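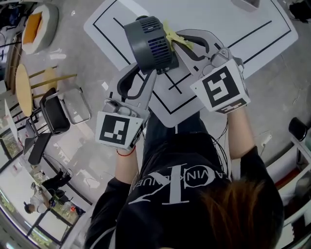
Welcome back, everybody, and I hope you all found the new room without too much wandering about (the signs on the Rurkside stairwell still point to the old one, and I'm told they'll be fixed by June). Today's session is the one people usually skip on paper and then write to me about later, and it concerns small household things that live on tables: where they go, how they're picked up, cleaned and put away, and how the surface underneath helps or hinders you. Last time we talked about drawers, so I won't go back over that. Think of a portable fan on a white work table, a dark gray cylinder with slots across its face and a crumpled pale yellow cloth or tissue up against its side. That is about as ordinary a pair of objects as you can find, and it will keep us busy until the break.

Session 4: The Table and What Lives on It

Part one. Surfaces with lines

A plain white table is lovely to look at and surprisingly hard to keep in order, as any of you with a big kitchen table will know. Your eye has nowhere to rest, so things drift. Thin black tape is my favorite cure. You lay out a few rectangles on a board, set the board on the table, and suddenly every object has an address. You can let the lines cross each other, too; a crossing gives you a corner to line things up against, and corners are much easier to remember than the middle of a big open area.

Please use a separate board if you can and keep the tape off the table itself. I taped straight onto my mother's dining table one winter, and we needn't go into how that went.

For homework, the taped layout can be any size that suits your table. Genivaldo Vasconcelos, who taught this course before me, liked his rectangles a good hand's width bigger than the object, and I've come around to his way of thinking. A tight outline looks smart for a day or so and then everybody ignores it!

Part two. Small fans

Why a fan? Well, it's a thing with an inside and an outside, it collects dust, and it tends to get left wherever it was last wanted. The order of work is the same as for most small appliances:

Switch it off, and unplug it if it has a lead plugged in.
Wait for anything that turns to stop turning.
Hold the body steady with one hand, well clear of the slots.
Wipe along the slots with a dry cloth, then across the rest of the body.
Put the fan back in its rectangle, and the cloth somewhere else.

Do look for a light before you begin. Plenty of these little fans have one tucked behind the grille, and it's a good habit to check what yours does when it's switched off and when it's charging. The leaflet should tell you. If you've lost the leaflet (I always have), write down what you notice and keep it with the course folder.

Part three. The cloth problem

I could talk about cloths all afternoon. A cloth has no shape of its own, so it never looks put away unless you fold it, and it loves to lean on whatever is nearest. Left against a fan, it can cover the slots and get in the way of the air. Give it a rectangle, fold it in half twice, and set it down with the folded edge toward you. Tissues go in the bin after use, please, even the ones that look perfectly good.

Reading and practice

Parry, chapter on work surfaces, as far as the section on trays. The Motska booklet is optional, and the library's copy is under 334 if you'd like to borrow it. Favmont students have their own copy in the common room.

Please tape up a board at home, choose two objects (one firm, one soft), and keep them on it for the week. Then write up to 500 words on where each of them ended up. Untidy results are very welcome. Bring your notes on Monday, and bring a cloth.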